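Secondhand computer parts trade in Vesedport

The secondhand computer parts trade in Vesedport is the buying, testing and selling of used computer components in the port town of Vesedport, mostly memory modules, processors and power supplies. It is concentrated in Barrera, the old warehouse district behind the harbor. 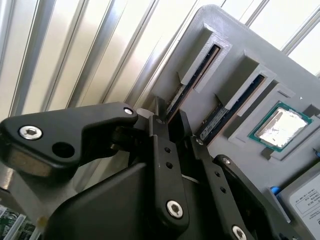 Eckhard Harms disagrees with the usual account that the trade began with the closing of the shipping offices. In his view it is older, and the first sellers were radio repairers who already had their tables in Barrera and only changed what they put on them.

Whichever account is correct, the trade became visible when the offices sold their desktop machines in one lot. The buyers took the machines apart, as the parts brought more money one by one than the whole computers. By the next March there were 13 stalls in the covered hall on Bretent Street, and later the number reached 40.

Practice

Memory is the most common article. It is small, it seldom fails, and it can be tested in a few minutes. Sellers sort the modules by generation and capacity, and keep them in paper envelopes or in egg trays. Modules of different generations have the notch in a different position, so a buyer who brings the old module can compare the two by eye.

Power supplies are sold with more caution. Many stalls do not accept them without a label, and the hall rules forbid opening them on the tables.

A custom of the market is the "two-day word" - the seller takes back any part within 2 days, without a receipt, if the buyer is known to him. Strangers receive a paper slip with the stamp of the stall. Disputes are heard by the oldest seller present.

Umum

The largest trader is Umum, which started as a single stall and now rents a shop at the corner of the hall. Its printed price list had 141 entries in the edition of May 26, 2020. Smaller sellers often use this list as a starting point for bargaining, also for parts which Umum does not keep.

Decline of the hall

Many laptops now have memory that is soldered to the board, and the demand for separate modules became weaker. Several sellers moved to phone repair. Others sell by mail and keep the table in Barrera only for the mornings.

See also: Barrera; Bretent Street hall; Port of Vesedport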